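Mi rincón de la oficina, versión agosto

2025-08-10

Llevaba semanas queriendo enseñaros mi mesa y por fin me he animado (¡qué pereza me daba!). El monitor ASUS se queda donde siempre, y el teclado va sobre la balda blanca, que me ha cambiado la vida.

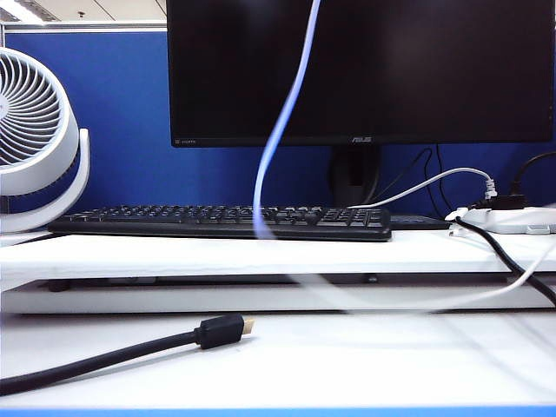
Los cables, mi cruz

Compré unas bridas en Cornura y sigo igual. La regleta la tengo a la derecha, a mano, y aun así todo se me enreda.

El ventilador blanco, eso sí, lo adoro, con esa rejilla en espiral tan mona. 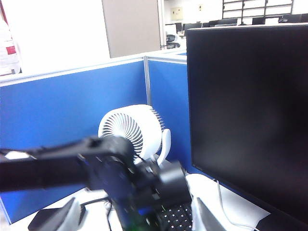
Me costó 16 euros y lo pongo desde junio hasta octubre, porque entre mamparas azules no corre nada de aire.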